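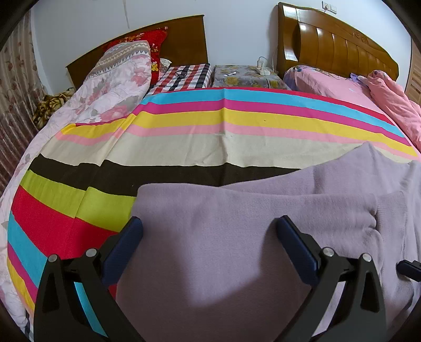

The Sotura striped sheet on our bed, with a lavender knit on top of it.

Sotura Striped Sheet, by Nevoden: reviewed by a man who wanted white

I should say at the outset that I lost the vote on this one. I wanted white sheets. White sheets are what hotels have, and nobody has ever walked into a hotel room and needed a minute. Lela wanted color, and she had the laptop.

So we own the Sotura. Red, sky blue, magenta, golden yellow, light pink, beige, a brown that is nearly black, lime green, then a lot more red, and then it all sets off again with the blue. The beige stripe is wide and I have grown fond of it. It's where my eyes go to sit down.

We bought it in October, which makes this a review after a proper stretch of use instead of one of those five-star jobs written while the package is still being opened. It has been through the wash 16 times. I know this because I started making a pencil mark inside the closet door, expecting to build a case.

The case has not come together. The red hasn't run, the yellow is as loud as it was, and the lime green, which I had high hopes for, refuses to fade at all. Wash it cold with nothing you love the first time, same as anything this color.

Now the complaints. It creases. It comes folded down the middle and that fold has moved in for good. On a plain sheet you'd let it go, but stripes are basically a ruled page, and any fold that wanders off at an angle knocks every line out of step with its neighbor. Making the bed has become a matter of alignment. I have stood there at seven in the morning tugging a corner to get the magenta to meet the magenta, a thing I never once did for a white sheet. The wrinkles show up worst on the beige, naturally, the one stripe I like. You can iron it. I did, once.

It also shows specks on the yellow. Lint, fluff, a crumb, whatever it is, it picks the yellow and sits there. The dark stripe hides everything, so if you eat toast in bed I'd suggest learning where that one is.

On the plus side, it's a good place to fold laundry. Anything plain stands out against it, so you can find the lavender knit without patting around for it, and the stripes give you a straight edge to fold along. Lela says this is why she chose it. It is not why she chose it.

Feel is fine. Softer than it was new, cool enough in warm weather, and it stays put under a blanket. There's plenty of width for our bed. We had the Penrose before, in gray, and that one pilled so badly it was like sleeping on a tennis ball, so the bar was low, but the Sotura clears it with room to spare.

Would I buy it again? I've been told we are buying it again, for the spare room. Four stars. The missing one is for the crease.

Roy Birkett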